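8/3/20, Kadaldale bedroom

Another good long day of folding, and my wrists are letting me know it! We finished with 213 episodes kept out of the 300 we wanted, and I'm happy with that, given how slow the first hour went (my fault, I'd left the old task sheet in my bag).
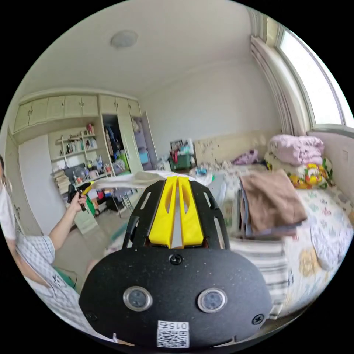

Handovers are still the part I fret over. Rajeshwari Achari and I keep agreeing on a rhythm and then losing it again. I'd like more takes with the white cloth stretched out level toward the yellow pads, and then a batch with the brown towels from the bed, if Andri agrees. Nest, please check the sync on the last 60 before you upload.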